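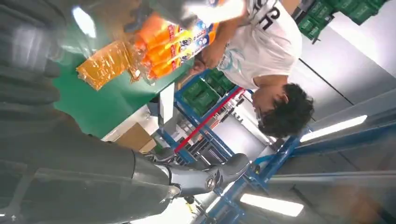 Gesten says you only have to read the Kaplan paper to see why your numbers don't match - they trained on 2,000 picks and tested on items the arm had already met.

Grandham

OK, that's my post she's replying to, so let me put it properly. We got 66 percent on soft plastic packages with the same method. Did anyone get closer to the paper?

Condetum

I did! Same method, 2,000 picks, but I held back 16 package types for testing and my score fell a lot. Crinkly wrap was the worst by far (glare, I think, but I never proved it). Try splitting by item, then post both scores.

binside66

Following. Ours is bad too.

Gesten

What Condetum said. Also check your wrist view - if it's tilted in training, keep it tilted in testing.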